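Keeping track of a household repair budget

Open a separate account for repairs and pay into it on the same day each month. If you set aside 2,000 dollars for the year, write that figure on the first page of a notebook and subtract each bill as it is paid.
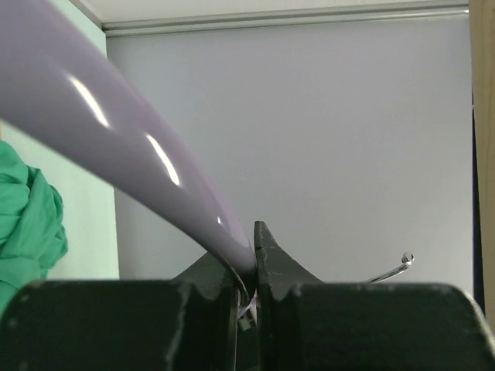
Keep deposits paid to contractors on their own page until the work is finished. Check the balance against the bank statement on 31st July and again in December. Money left over should be carried forward before you set next year's amount.

Tips sent in by Nelly Arango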